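Right, the drinks situation. A thread, because four people have now asked me how the can cupboard works and I can't type it out a fifth time

Background for anyone who's new: we are a house that buys fizzy drinks in trays from the cash and carry and then has nowhere to put them. Under the stairs, behind the ironing board, one very cold winter in the boot of my car. I found a tray of tonic water in October that I have no memory of buying

It came to a head when I went to get a ginger beer out of the hall cupboard and a whole shrink-wrapped block slid off the shelf onto my foot. Not broken (the foot). Two of the ginger beers did not make it and the carpet in there still smells like Christmas

So! Everything out. Every can in the house onto the kitchen floor. It took most of an afternoon and I had to keep shooing the dog

Things I learned. We own far more lime than anyone here drinks. I blame Ashwin Subramaniam, who went through a lime phase when he was lodging with us and then moved to Leeds and left the lime behind. Ashwin if you're reading this please come and get it, I will help you carry it

Also learned that a full tray of 24 is heavier than you think when it's your ninth one. Bend your knees

First attempt at a system was by brand. Terrible. Half of it is supermarket own label and the rest is whatever was on offer, so I had eleven "categories" with three cans in each. Gave up after a cup of tea

Second attempt was by date, oldest at the front, like they do in shops. Sensible, and I'd recommend it if you live alone and have patience. I do not live alone. It lasted until teatime

Third attempt, and the one we've stuck with, is by COLOUR. I know. I know how it sounds. But nobody in this house reads a label, they go "where are the green ones", so now the green ones live with the green ones and the purple ones live with the purple ones and a seven year old can put the shopping away

Yes this means some things that taste nothing alike are neighbours. We have coped

The shelf itself is the Rolletti one, the sloping wire thing where you take one from the front and the rest roll down. 715 mm wide, which I mention only because the gap in my cupboard is 720 and I have never been so pleased with a tape measure in my life

Do check your height as well as your width though. I had a second one in my basket that was 1092 mm tall and it would have gone straight through the shelf above, where the good glasses are

Warning about the Rolletti: it's noisy. You take a can and the ones behind go clonk clonk clonk clonk. You cannot sneak a cola at midnight any more, the whole landing knows. My husband regards this as a design flaw and I regard it as a feature

Cans go in on their sides, all facing the same way, ring pulls to the left. There's no reason for left, I started left and then I was committed

For the fridge I do something different, and this is the bit people keep asking about. Small shallow trays with a low lip, one per colour, cans standing upright. When a tray's empty you take it to the cupboard, fill it, bring it back. That's the whole method, I'm sorry if you were hoping for more

The low lip is important. I tried the deep boxes first (the Lurkano ones, very handsome, very tall) and you couldn't see what was in them, so people just put things on top. I found a yoghurt and half an onion in the cola box. The Lurkanos now hold shoe polish and they're much happier

Get trays with a smooth bottom too, they wipe clean in one go. Ribbed ones collect that sticky ring that every can leaves behind and you'll be in there with a toothbrush

Someone asked do I wash the cans before they go in. I give the tops a wipe with a damp cloth. My mother-in-law rinses every single one under the tap and dries it, and she's right and I'm not doing it

Someone else asked about dented ones. Little dent in the side, drink it first. Dent on the rim or the seam, or it's bulging, it goes out. I'm not gambling with my curtains for the sake of a lemonade

Labelling: I had big plans here. I bought a Dralleck label maker and printed FIZZY (RED) and FIZZY (GREEN) and FIZZY (PURPLE) and they peeled off in the fridge within days. Didn't replace them. Turns out colour is its own label, who knew, toddlers, toddlers knew

Purple is the problem child, by the way. There's dark purple and there's a sort of mauve and then there's one that's black in the cupboard and purple in daylight. We had words about it at breakfast. Ruling: if you have to hold it up to the window, it's purple

Green is easy. Everyone agrees on green

Empties: rinse, drain upside down on the rack, into the blue bag. Don't crush them if your council sorts by machine, ours asks for them whole and there was a stern leaflet. I used to love a stamp on a can so this has been a loss

Total can count on the day of the big clear-out was 135, not including the tonic. We've since got that down by having people round and being very firm at the door. "Lime?" "No thanks." "It's lime."

New rule is that nothing gets bought until its tray has been refilled and the cupboard row behind it is under half. It has been broken once, by me, there was an offer on

Would I do it again? Yes, but I'd do it with the radio on and I'd put the dog in the garden first. And I'd buy the trays before I emptied the cupboards, instead of after, because we spent two days stepping over cola to get to the kettle

OK that's the lot I think. Green ones on their sides, purple in the tray, hands off the last green one

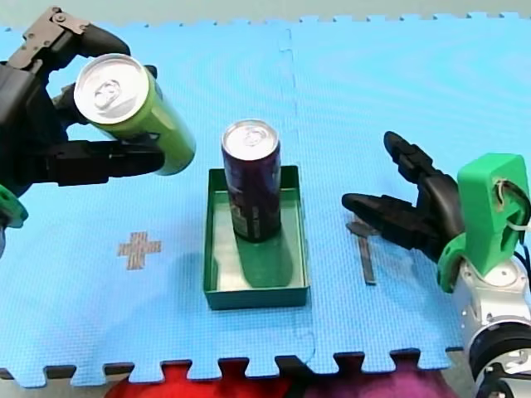

Merike Jaunzems: We went by colour as well and it fell apart over the silver ones, half the diet drinks are silver now. Where do yours go? Mine have ended up in the salad drawer and I'm not proud of it. Also I will take some of that lime if it's still going.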